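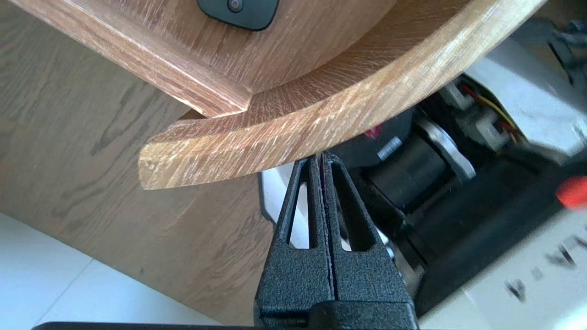

Limed-looking grain along a curved oak rim at Rolska's November open day.

4 min read

I'd been meaning to get to the Rolska open day for years, and this November I finally made it up to Wolside (two trains and a very slow bus, but worth it!). They let you wander the furnished rooms at your own pace, so of course I spent most of my time crouching down and looking at the undersides of things.

The curved work is what I went for. That big rounded rim has such a streaky, honey-brown grain, and where the straight moulding comes in to meet the curve there's a mitred corner I could have looked at all morning. The big flat panel behind is a lighter oak veneer, knotty marks and all, and I liked the two together far more than I thought I would. The price list had a sideboard at £2,139, so I put that back on the pile quite quickly – a small table at £433 was more my level.

Further along it gets homelier, with off-white walls, a brown skirting board and warm mid-brown planks on the floor. I'm a sucker for a round side table, and the one by the sockets has a lovely light-brown grain. There was even a bundle of black cord on show, just like at my house.
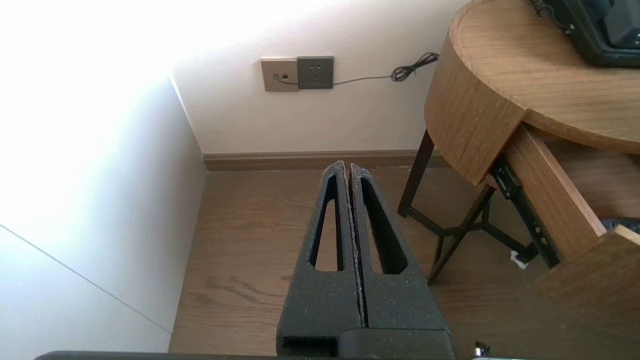 Getting there and eating

The bus stops at the gate. Tea was good, the cheese scones were better, and they'd run out by two o'clock.

Recent posts
An afternoon at the Coughlan chair works
Jammont furniture fair: what I nearly bought
Small tables for small rooms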